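Clearing the dining table, finally

I have been putting this job off since May. Our dining table is the first flat surface you reach when you come in, so everything lands on it: toys, snacks, hair things, bits of post. We had got to the point of eating on our laps. Ingrid Mercado was coming to stay and I wanted four people to be able to sit down to a meal, so I set aside an evening and made a start.

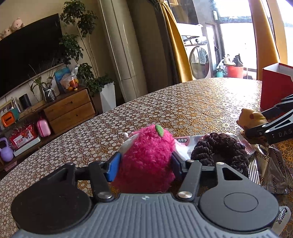
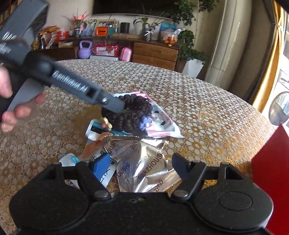
What was on it

Mostly packets. Silver foil ones, crinkled, and a few other wrappers. My daughter Birdie opens a snack, eats half and leaves the rest folded over for later. Later never comes, so I've started checking each one before it goes in the bin. Anything still sealed goes in the tin in the kitchen.

Then the plush toys. The pink fruit with the felt leaf is the favourite at the moment and has to be findable at bedtime. The little cream cat with the pink cheeks was meant to live in the bedroom and has gone back there. The two bears on top of the television can stay where they are. They have been up there so long that I'd miss them.

Hair ties are the thing I lose most. The brown coiled one with the lavender flower was on top of a package with a cartoon mouse on it, which is not where I would have looked. I have put a small dish by the mirror for these now. It was 2 pounds from the market and so far it is working.

The tablecloth

I've kept the brown one with the white circles and the orange-gold flowers. Oranuch next door thinks it is too busy and has offered me a plain cream one. I know she's right about the pattern, but it hides marks well and it wipes down with a damp cloth. Cream would last a week in this house.

What I didn't get to

The TV cabinet. The oranges are still in their plastic bag on top of it, and they ought to be in a bowl. The lower shelf has a pink bag and a red gift box on it and I want both of those moved. The kettlebell can stay, as I do use it, though not as much as I said I would in January.

The two drawers I haven't opened. I think there are old chargers in there, and possibly the spare key.

How long it took

It took me 70 minutes, and that includes a cup of tea and a phone call from Paloma. I filled one carrier bag with rubbish and another with things for upstairs. The upstairs bag is on the bottom step as I write this.

Ingrid arrives tomorrow at 9 in the morning, so I'll do the oranges tonight and leave the drawers until she has gone.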